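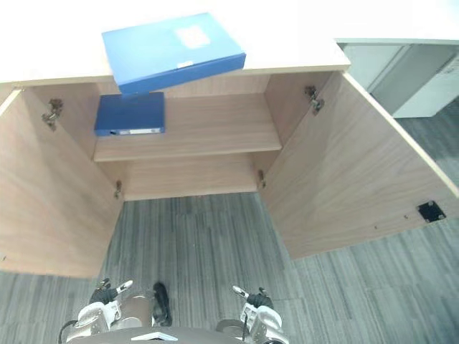
The Praswood Filing Challenge is a student robotics project and friendly competition run each year by the Praswood Robotics Club, in which teams program a two-armed robot to put away and fetch ordinary office stationery. It grew out of an after-hours class taught by Randi Grønli, who felt (and still says, to anyone who will stand still long enough) that students learn more from a cupboard than from any purpose-built obstacle course. The club draws its members from Praswood and from the neighbouring colleges at Granach and Hirside, and had 58 students on its books at last count.

History

The class began as a Monday evening elective with 12 students, most of them from the mechanical side and very few of them keen on programming. Early exercises used foam blocks, which were cheap and forgiving but behaved like nothing you would find in an office. Tarun Lodhi, then a second-year student, suggested swapping them for ring binders, and the idea stuck. A binder is wide, smooth and heavier along the spine, and its covers like to spring apart at the worst possible moment, so there is plenty to learn from just one of them!
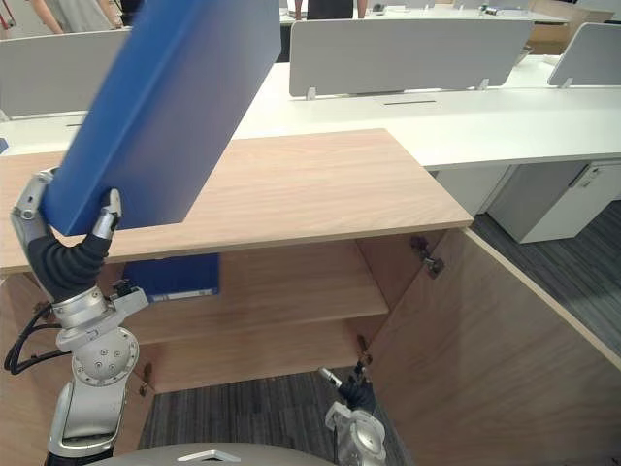 Granach joined the following year and Hirside soon after, at which point the class organised itself into a proper club and the end-of-term demonstration became a competition. The Arriaga Shield, named for the suburb where the first inter-college round was held, is awarded every August.

Format

Each team has 51 minutes of robot time, including setup, and may divide it however it likes. The standard task involves a low cupboard with hinged doors and a shelf. Binders must finish on the shelf with their spine labels facing out, and judges look kindly on a tidy, unhurried placement. Marks come off for knocking a door or for dropping a binder.

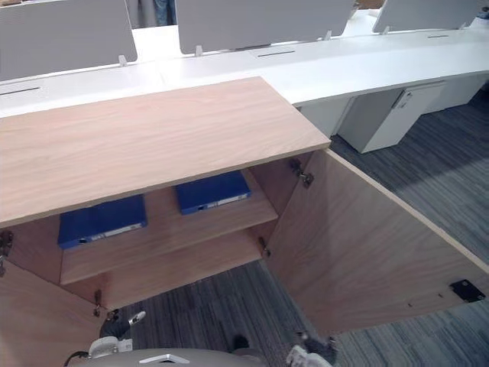 Teams may write their own motion planning or build on the club's shared library, which is maintained by Lợi Phan and has grown rather sprawling over the years. Grasping is generally considered the hardest part. A flat binder offers very little for a gripper to get under, and the usual approaches are to slide it out over an edge first or to steady it with the second arm. Ratree Onsri's written guide to two-handed lifting is given to all new members and is well worth reading, even for those who never plan to compete.

Open category

A second, less formal category lets students work at other furniture, with desks the favourite choice. Amado Mercado, who judges it, encourages entrants to practise reaching over and under a surface before they attempt any handling at all. Only 2 runs per team are scored in this category, and the rest of the evening is given over to practice, questions and a good deal of cheerful advice from the other teams.
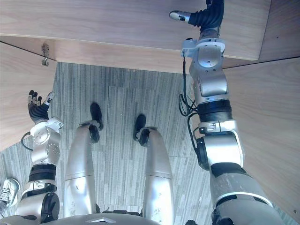 Robot at a wooden desk, with its right hand over the desktop and its left held lower.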